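**FOR RELEASE 30th January**

# Flitden Tenants' Network asks Pekov to show its math on "zero-waste" returns

FLITDEN — The Flitden Tenants' Network today published its response to Pekov's new parcel returns plan, which the company has been promoting to renters since November as free, fast and "zero-waste." The Network has read the plan twice and still can't find the waste figures.

Under the plan, residents of 42 apartment buildings in Flitden would drop unwanted online purchases in lobby lockers. Pekov would collect them, sort them at its site in Marras, and send them back to sellers or on to what it calls "second-life partners." Building owners would give up lobby space at no charge for the first year. Pekov has not said what happens to the price after that.

"We like the idea of not driving across town to return a pair of shoes," said Chrysoula Makris, who chairs the Network. "But 'second-life partner' could mean a thrift store or it could mean a dumpster with a logo on it. We asked which one. We got a brochure."

The brochure says 71 percent of returned items "re-enter the value chain." It doesn't say whether that means they were resold, given away, shredded for stuffing or burned for heat. The Network put the question to Pekov in writing and was told that the term is "used across the industry." That may be so. It still doesn't tell a renter where the shoes went.

The claim appears to rest on a trial in Balach, where Pekov handled 2,448 returns from a single building complex. The complex had a staffed front desk. None of the 42 Flitden buildings does, and most have lobbies where two people with strollers can't pass each other. The Network doubts that results from one place tell us much about the other.

Ok-hee Ha, a Network member who lives on the third floor of one of the buildings on the list, learned about her locker from a sticker on the mailbox.

"It said 'Coming soon, by popular demand,'" she said. "I asked my neighbors who demanded it. I'm still asking." 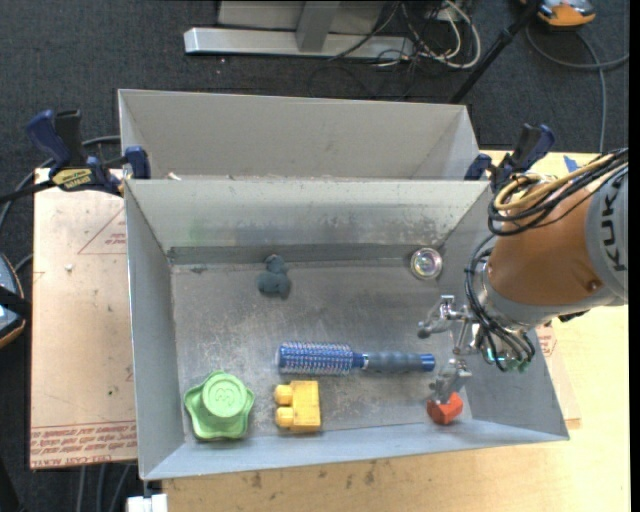 The Network is also concerned about what the plan leaves out. It has no date for the first public report and no phone number for lost parcels. A renter whose refund goes missing between the lobby and the seller is told to "contact the relevant party," without being told who that is. Pekov's terms limit its own liability to the cost of return shipping, and return shipping under the plan is free.

Before any lockers are installed, the Network is asking Pekov to:

- publish the full Balach results, including items thrown away
- name its second-life partners
- state in dollars what building owners will pay in year 2
- take responsibility for a parcel from the moment the locker door closes

Pekov has offered to hold an "open conversation" in Marras on a weekday morning. The Network has asked for an evening meeting in Flitden — where the renters are — and is waiting for a reply.

"If the numbers are as good as the posters say, this should be an easy afternoon's work for them," Makris said.

The full response is available in print from the Network's office and will be mailed to any Flitden renter who asks for it.

**Press contact:** Chrysoula Makris, Flitden Tenants' Network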